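Frequency capping on a small radio and outdoor campaign

March 2025
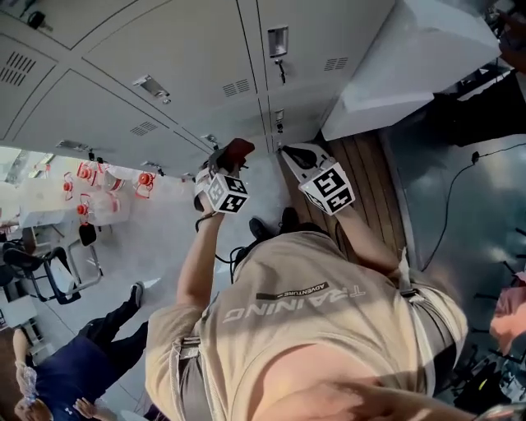
Photo: Špela Stojanovska

I spent most of the winter on the media plan for Fleranby, a regional chain of garden supply stores. The client had one product to push, a raised bed kit sold under the name Senudetti, and wanted radio plus outdoor in a single market, Draston. The budget was small. These are my notes on how we set the frequency cap, written mainly so I can find them again.

Radio first. The buying agency, Vlachou, proposed a heavy schedule on two stations with spots grouped in morning drive. Their plan came to 205 spots. Reach looked fine on paper, but the distribution was bad. A small group of heavy listeners would have heard the ad many times over, and the light listeners would have heard it once or not at all. Average frequency hides this. I asked for the full distribution by exposure level and got it after two requests.

The fix was to move a third of the morning spots into midday and early evening, and to limit each station to one spot per hour. Estimated reach went up slightly. Average frequency went down. The account side did not like the lower number in the summary table, so I added a column showing the share of the audience with three or more exposures. That column went up, and the argument ended there.

Radio has no true cap. You can't stop a given person from hearing a spot again. What you have is spacing, station mix and rotation of copy. We recorded four versions of the script with the same opening and the same sign-off, changing only the middle section. Rotation was even. I would not weight it unless one version is tied to a date or a price.

Outdoor was simpler to buy and harder to measure. We took 52 panels, most of them on the two roads leading to the stores. The operator supplies daily traffic counts per panel, but the counts for neighboring panels overlap heavily, and adding them together gives a total with no meaning. I grouped panels by road segment and took the highest count in each group. This understates reach a little. I prefer an error in that direction.

Three panels were dropped after a site check. One was behind a tree. The other two faced a one-way street from the wrong side. The panel list had all three marked as prime.

For response tracking we used a short web address on the panels and a spoken discount code on radio. The address had 1,879 visits over the full run. The code was used far less, which I expected. People don't write down codes while driving. Store staff were also supposed to ask buyers where they had heard of the kit, and the answers were mostly "saw it somewhere." I left those out of the report.

The outdoor contract ran 10 days past the last radio spot. Visits to the address fell in that stretch but did not drop to zero. I can't separate leftover radio effect from outdoor effect with one market and no control area. I asked for a control area at the planning stage and was told the budget didn't allow it.

The second burst is booked for May with the same two stations. Changes so far: fewer panels, none on the one-way street, and a script with the web address read twice. Vlachou is sending the revised spot grid, and I have asked for the exposure distribution in the same file this time.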